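## Week 6 - Comparing two-finger grippers on the teardown bench

Read this before the lab. You will run the same pick list with two grippers, the Robotiq and the Wieczorek parallel unit, and write down where each one fails. The task is light disassembly of a desktop PC with the side panel off. Both grippers mount on the same wrist, so the arm program stays the same apart from the tool offset.

Set the tool offset first. Most bad runs last term came from a wrong offset and had nothing to do with the fingers. Keep approach speed at 80 mm/s inside the case, and stay above the chassis edge when you move sideways.

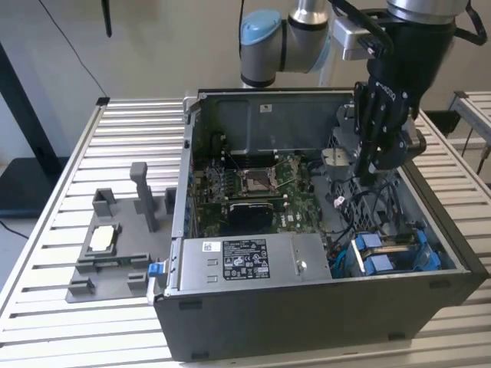 Finger length matters more than grip force for this job. Short fingers bring the gripper body down near the chassis walls and the cables before the tips reach the board. Long fingers reach further but bend more under side load, so go straight down and straight up.

For each gripper, record:

- picks tried and picks completed (13 per run)
- cycle time for each pick
- any contact with cables or case walls
- finger opening at approach and at grip

Stop the run if a finger touches the CPU socket. The pins bend easily and we have few spare boards.

Log files go in the Grirneck folder, one per gripper. Bring a printed copy of your table to room 430 - we will compare results there before starting on cameras.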